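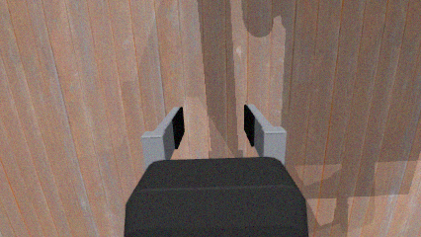 Karim Sayegh and Hiba Ghanem
Clandley Robotics Group, Rarnby

3. Collecting demonstrations by remote control

3.1 Task and workspace

We wanted a task that is easy to explain to a new operator and still hard to drive well. In the simulated workcell, two arms are mounted along the far side of a gray table, and a round, shallow tray sits on the tabletop. Operators work with small cylinders, gray and orange, and are asked to close on one without disturbing the rest. Open tabletop is easy. The wall of the tray and the neighboring parts are where people slow down, and those are exactly the moments we hoped to capture!

Each operator drives an arm from a hand controller through Madix, our remote-control layer. Hand motion is scaled down while the trigger is half pressed, and squeezing it fully closes the fingers. Most people get the hang of this within one practice run (Hiba, who had never held the controller, needed eight tries and then became our steadiest operator).
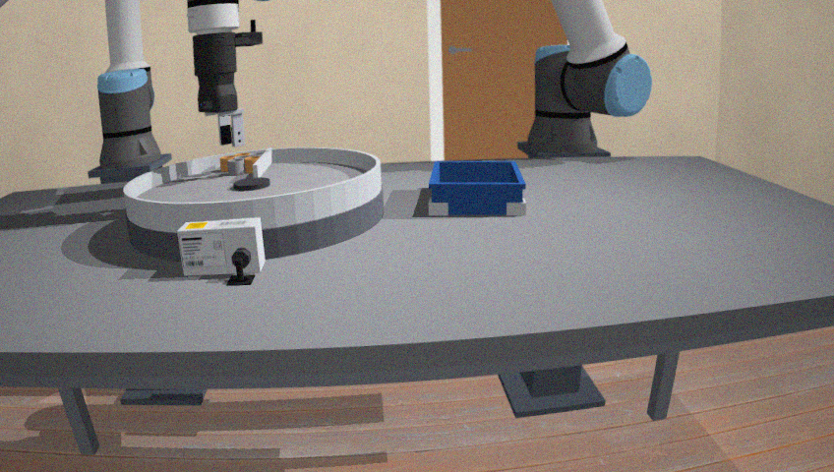

Figure 3. Simulated workcell, with both arms behind the table, the round tray at left and the blue bin to the right of center.

We recorded 135 demonstrations in July, all inside the Sun simulator. An episode ends when the operator presses the stop button, and failed grasps are kept with a label. We're very glad we kept them. Of the full set, 58 contain at least one second attempt, and these turned out to be a wonderful source of recovery motions that we could never have scripted by hand.

3.2 What the operator sees

Our first version gave operators only the wide view of the table. They could steer toward the tray with it, but judging the gap between a finger and a cylinder was mostly guesswork. Adding the gripper view changed the feel of the whole job. Both finger pads stay in sight, so the operator can line up a rim between them and make small sideways corrections before closing. 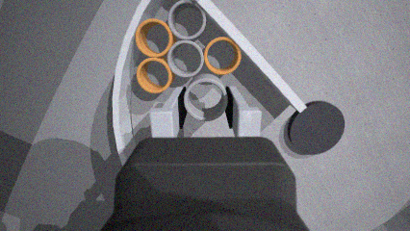 Crowded layouts gain the most from this. When rims nearly touch, a finger has very little room to slip in, and our operators learned to pause, turn the wrist a little and come down again. We left those pauses in the recordings. Trimming them made the training curves look nicer, but the resulting policy rushed its approach and bumped the neighbors.

Every demonstration was resampled to 500 steps before training, with the trigger value stored next to the arm pose. The policy receives both views and predicts a short run of motions, which is then replanned as described in Section 4.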